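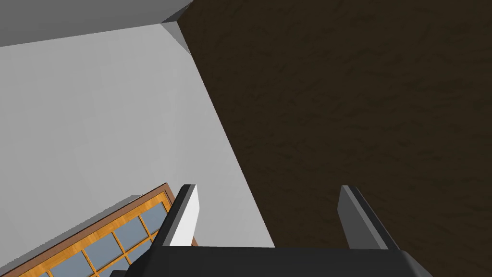 Julero is a small framing workshop in Tarville, and on this page we collected the questions which customers ask us most often, at the counter or by e-mail. Many of them are not about the frame itself but about the place where the picture will hang. When there is a window in the room, as there is in this one, we always ask first on which side it is and how much sun comes in during the afternoon. The rest of the order depends quite a lot on this answer. If your question is missing, please write to us and we will add it.

Do I need an appointment?

No, you can come any time when we are open. If you bring more than three works, please call before, so that we can clear the big table. In May we are usually very full with school and exhibition orders, and then a call is a good idea for everybody.

How long does an order take?

A normal frame with glass is ready in 2 weeks. If the molding must come from our supplier, it can be longer, and we tell you this when you order. We do not take rush orders for old paintings. They need to rest some days in the workshop before we close the back.

Which glass should I choose?

For a print or a poster that can be replaced, the ordinary glass is enough. For watercolors, photographs and letters we recommend glass with UV protection. It slows down the fading but it does not stop it, so please do not think that you can hang your grandmother's watercolor in full sun because the glass is expensive. The non-reflecting glass is nice to look through, but it shows fingerprints very easily. Ask Hashini Howlader to put the two kinds next to each other over your own picture. Most people decide in one minute.

Can I hang a painting in the kitchen?
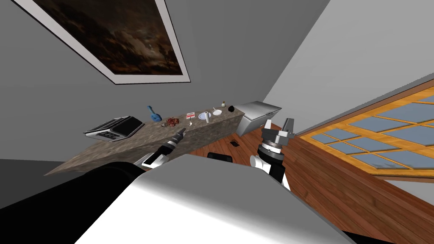

Yes, if you choose the wall well. Steam and grease are the two enemies, and both go up and then to the side, so the wall over the stove is the worst place in the home. A wall close to the counter can be used, but look at what stands on the counter and makes heat. We like how a dark painting in a white frame looks on gray walls like these: the white separates the dark canvas from the wall, and the picture does not disappear in the evening. With a black frame alone the same picture would become one heavy spot. For oil on canvas in a kitchen we advise a varnish that can be cleaned, and for anything on paper we advise glass and a well closed back.

Can I hang a painting in the bathroom?

We would prefer that you don't. A cheap print behind acrylic is all right, as long as you accept that it may become wavy after some time.

How high should a picture hang?

Higher is the usual mistake. The middle of the picture should be near the level of your eyes when you stand. In a dining room you can go lower, as people are sitting there for most of the time. Before you make a hole, cut a piece of paper in the size of the frame and fix it on the wall with masking tape. Leave it there for one evening and one morning. 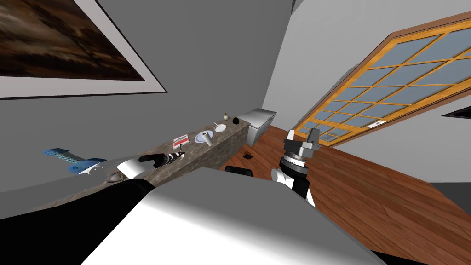 If the paper still looks right to you after that, mark the top edge with a pencil, measure the distance from the top of the frame to the hanging wire when it is pulled tight, and put the hook there. Many customers forget the pulled wire and their picture ends up too low by a finger or more.

Why does my picture never stay straight?

In most cases it has only one hook. A frame on one point moves when a door closes or when a truck passes in the street. Use two hooks with a hand's width between them, and put small felt pads on the lower corners of the frame. The pads also leave a little air behind the picture, and this is good for outside walls — they are colder and can collect moisture.

Which hooks do you sell?

We sell the brass hooks with thin nails, for plaster and drywall, and the screws with plugs for brick and concrete. The hooks with glue we do not sell. We tried them with the Plemov brand of light aluminum frames and we were not happy with the result on painted walls.

How do I clean the frame and the glass?

Use a dry soft brush for the frame, from top to bottom. For the glass, put the cleaner on the cloth and never on the glass, because the liquid runs down into the corner and is taken up by the mat.

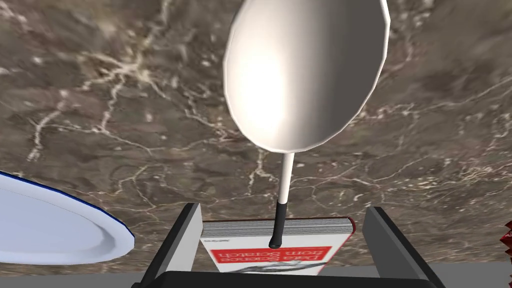
A gilded frame should not be touched with water at all, even if the cloth is only damp. If there are fly spots or old candle smoke, bring it to us and we will look at it without cost. Sometimes we can clean it here, and sometimes we send it to the Wickramasinghe studio, who do the gilding repairs for us.

Can you use my old frame again?

Very often yes. We check the corners and for woodworm. Cutting a big frame to a smaller size is possible, to make it bigger is not.

Do you buy or value paintings?

No. We can tell you what it is painted on and in what condition it is, but not what it is worth.

What do you ask as a deposit?

The deposit is 50 percent for orders with a molding that we must buy especially. For everything else you pay when you collect.

Who do I ask about damage in transport?

Write to Selvaraj Debnath at the workshop and add photographs of the parcel before you open it further. Keep the cardboard corners also, please.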